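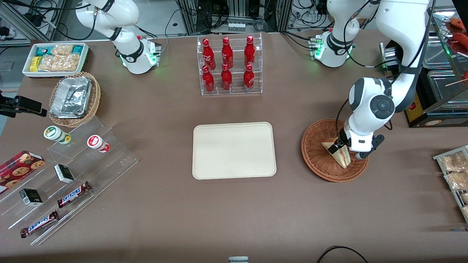

Can a school reading group send back books that are too old for the kids?

Posted in: Reading groups and school libraries
Viewed 3438 times

I run an after-school reading group for fourth and fifth graders. We signed up for the Skistcombe reader panel in August, and our first box of review copies came from Wora two weeks later. There were 13 books in it. Most of them are fine. Two are clearly written for teenagers. One has a good deal of swearing and the other is about a girl whose older brother is in prison, and it goes into detail I don't think a nine-year-old needs.

The panel rules say every book in the box should get "a fair reading by the group" before the score sheets go back. They don't say what happens if the group leader decides a book isn't suitable. I looked through the booklet twice and the only thing I found about returns is a line about damaged copies.

My questions:

Can I leave the two books out and still send in scores for the rest?

Do I mail them back, or keep them, or pass them to the middle school?

Does it count against us for next year if the sheet is incomplete?

I sent a message through the form on their site and got the automatic reply. Score sheets are due before winter break, so I would like to know before I plan the remaining meetings.

3 answers

Accepted answer

Yes, you can leave them out. Our group has been on the panel for several years and this comes up almost every time.

On the score sheet there is a column on the far right headed "NR". It stands for "not read". Put a check there for each book you are skipping and write a short reason on the back of the sheet next to the title. "Too old for group, ages 9 to 11" is enough. Leave the score boxes blank. Do not put a zero. A zero gets averaged in with everyone else's scores, and one year we pulled down a perfectly good book that way before somebody at the panel caught it and called the school.

A book needs scores from at least 10 children across all the groups before it can go on the longlist, so your two books will still get their chance with groups that have older readers. You are not knocking them out.

As for the books themselves, they are yours. The publishers don't want them back. We give ours to the middle school librarian. The only condition is that review copies can't be sold, so keep them out of the book fair.

It won't count against you. What they do mind is late sheets. We were late once and got moved to the waiting list for the following spring.

One more thing, check the age band on your sign-up. There are two bands, 8 to 11 and 11 to 14, and if the box was left blank on the form they send a mixed box. That may be what happened to you. You can change it from your group page under "Our readers", but it only takes effect with the next box.

Comment from the person who asked: Thank you. I checked and our age band was blank. I filled it in. The NR column is there too, I had taken it for a column for their office to use.

Comment: The back of the sheet doesn't get scanned if you send it in by email. Put the reason in the email too.

Answer 2

I would read them before deciding. I don't mean the whole group, I mean you. We nearly skipped one of the Pallel titles last year on the strength of the cover and the first chapter, and it ended up being the one our fifth graders argued about the most. If it's swearing all the way through then fair enough. But a book about a family member in prison isn't automatically wrong for that age, and some kids in your group may know more about it than you think.

What worked for us was a note home with the title and a sentence on the subject, and parents could say yes or no. Only the kids with a yes took it home. Four of them read it. You can score a book with four readers, you just write the number in the box at the top.

Comment from the person who asked: I have read both of them all the way through. I might try the note home for the second one. The first one is out.

Comment: Our principal has to approve anything like that before it goes home. Worth asking at your school.

Answer 3

We are with the Ortuño awards and not Skistcombe, so this may be different, but with ours you have to return anything you don't review. They send a prepaid label. If there was no label in your box then I guess you keep them.

Comment: No labels with Skistcombe. The first answer is right.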